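Sorting Small Things on a Tabletop, the Slow and Pleasant Way

My aunt Gráinne Phelan taught me to sort on a table, and after all these years of trying bins, trays and the living room rug, I've come back to her way of doing it. It works for play pieces, pretend food, odd blocks, and whatever else has drifted to the bottom of the toy basket.

Start by clearing the table and giving it a wipe. A plain top in a quiet color is best — gray is lovely for this — so that anything bright shows up right away and you don't spend the afternoon squinting. Then bring over a few pieces at a time. I know how tempting it is to tip the whole basket out (I still do it in February, when I'm restless), but small batches are so much kinder to your patience.

Set the pieces down with some room between them, a good hand's width if you can spare it. 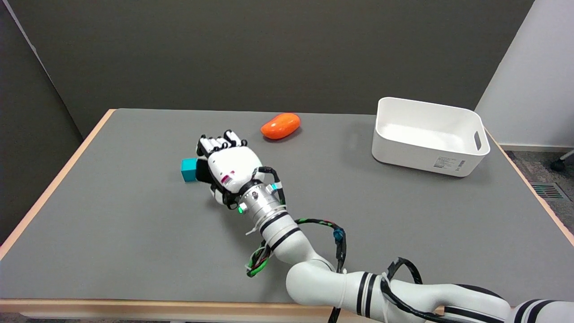

Now choose one rule and stick with it for the whole batch. Shape is the easiest. Things with flat sides, like cubes, go to the front, where they'll stay put, and rounded things go toward the back, well in from the edge, so they don't end up under a chair. If you'd like to sort by color instead, put the cool colors on one side and the warm ones on the other, and don't fret over the in-between shades.

Pick up one piece, decide where it belongs, put it down, and only then reach for the next. My friend Eimear gives herself 20 minutes by the kitchen clock and stops wherever she is, and I think that's very sensible. When a group is finished, move it into its own box and label the lid before you bring out more.

Anything you can't place goes in a small bowl until next time. Mine has 3 marbles and a doll's shoe in it at the moment.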